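Product Evaluation: Flilar Hand-Held Gripper (Two-Finger, Second Revision)
Published 24 October 2025
Category: Data collection and teleoperation hardware

The Flilar hand-held gripper is marketed to laboratories and training centres that record manipulation tasks without a robot arm in the loop. Our equipment group purchased two units in August at a price of $1,503 each, and assessed them on garment folding against the Mevton G2, which has been our standard tool for the past two years.
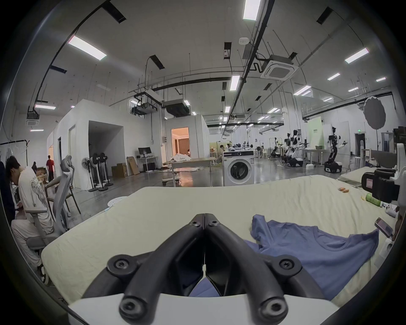
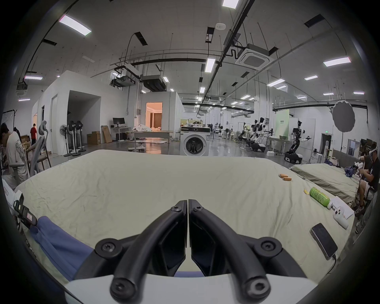 View past the closed fingers from the tool's own camera, over the cloth-covered work surface in the shared hall.

Construction and handling

Each finger is a curved black part bolted to a white housing. The fasteners are of a common type and can be reached without dismantling the body, a clear improvement on the Mevton, which must be returned to the dealer for a finger change. The unit weighs 624 grams with its camera fitted. Operators with smaller hands reported some fatigue in the wrist towards the end of a long session, and the trigger spring is firmer than we would like. A lighter spring is listed as an accessory but was out of stock in both Australia and New Zealand when we enquired.

Finger alignment was good on delivery. The tips met cleanly along the full seam on one unit; the other required a small adjustment, for which the manual gives adequate instructions.

Performance on fabric

Over the evaluation period the group recorded 3,153 folding attempts, divided between T-shirts, tea towels and pillowcases. The Flilar picked up a single layer of cotton jersey more reliably than the Mevton, particularly at a hem or sleeve end. Neither tool coped well with thin synthetic linings, and both tended to gather the cover sheet along with the garment when the operator pressed down too firmly. We recommend that new users practise the approach angle before any recordings are kept.

Small rigid objects were a secondary concern. Batteries could be lifted across their width without difficulty. Bottles lying on their side were manageable near the cap and awkward elsewhere.

Camera

The wide-angle camera keeps both fingertips and the greater part of the work surface in view at once. It also takes in a good deal of the room, including ceiling lights, neighbouring workstations and any colleagues nearby. Sites with privacy obligations should settle their consent and signage arrangements beforehand. Colour was consistent under fluorescent lighting, although pale sheets showed little texture at the default exposure. The Mevton has the narrower lens and loses sight of a sleeve as soon as it is drawn to one side.

Software and support

Recordings are transferred through the Rornitz desktop application, supplied under licence. It is stable but slow: a batch of 900 clips occupied the better part of an afternoon. The Were plug-in, which we used for time alignment between the two units, installed without incident and is well documented. Flilar's support desk answered both of our queries within two business days.

Recommendation

The Flilar is suitable for organisations recording cloth and household tasks, and we have approved it for purchase by our other sites. The Mevton remains in service for benchtop assembly work, where its lower weight and lighter trigger are of greater value. Purchasers should budget for a spare set of finger pads, as ours showed wear at the inner edge before the evaluation had closed.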